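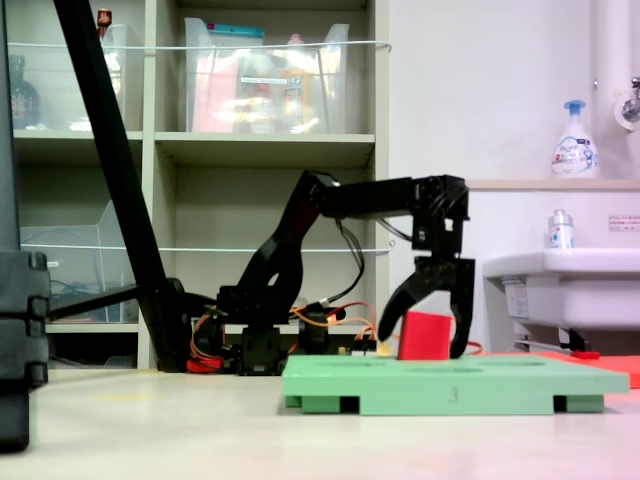 Caputo, February

Clearing a latched gripper fault on the Jovura arm

The fault covered on this page shows up as follows. The arm lowers to the green tray, the fingers open around the red block, and the close command is sent. The controller accepts it and the program moves on to the lift. The fingers stay open and the arm comes up with nothing in it.

In our log the gripper failed to close in 11 of 20 cycles. All other joints tracked normally. The close target was 2000 and the position readback stayed at 2518, the open value, in every failed cycle. Brultura reported no error on its main panel. The overload flag was set in the servo status register, which the main panel does not display.

Before you start

Stop the program and support the forearm by hand. Then switch off the servo supply. Torque drops on every joint at once, and an arm that is bent forward will fall onto whatever is below it. Do not reach between the fingers while the supply is on. A latched servo can come back with its last target still stored and close at full speed.

Procedure

1. With power off, move the fingers through their full travel by hand. Resistance should be even. If there is a hard spot, the problem is mechanical and the rest of this page does not apply.

2. Check the connector at the gripper servo and the one at the joint before it. Push each one home and tug lightly on the housing, not on the wires.

3. Look at how the wires run between the servos. A loop that pulls tight when the forearm bends can unseat a connector at the low end of the motion only. Leave enough slack for the lowest pose.

4. Clear the work area, support the forearm again and restore power. Open the Plondulell terminal and read the status register of the gripper servo. Write down the value before clearing anything.

5. If the overload bit is set, write torque off, then set the goal position equal to the present position, then write torque on. Keep this order. Torque on with the old target in place will snap the fingers shut.

6. Send the close command with no block present. Read the position back. It should leave 2518 and settle at 2000.

7. Repeat with the block standing on the tray. The readback will now stop short of 2000 – the block is in the way – and the load value will rise. Note the position where it stops.
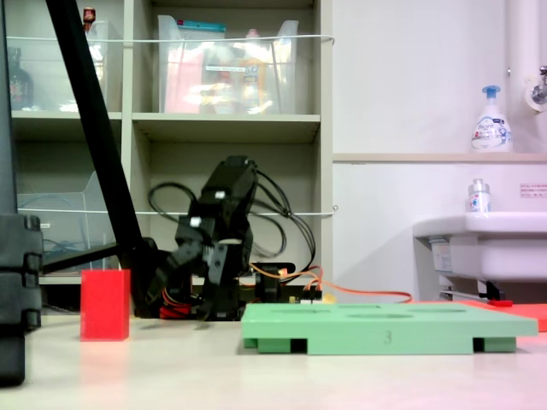

Can I just raise the overload limit?
A higher limit hides the fault and heats the servo. Set the close target slightly past the position noted in step 7 and leave the limit at its default.

Preventing a repeat

In our case the target of 2000 was the cause. It is the fully closed position, so the servo pushed against the block for the whole carry and tripped during the hold. Once tripped, it ignored the next close command and the one after that, until somebody cycled the supply.

Add a readback check after each close. If the position has not changed from the open value, stop the program before the lift and print the status register. Brultura does not do this by default.

After changing the target, run 20 cycles at reduced speed with the log open. Keep a hand near the supply switch for the first few.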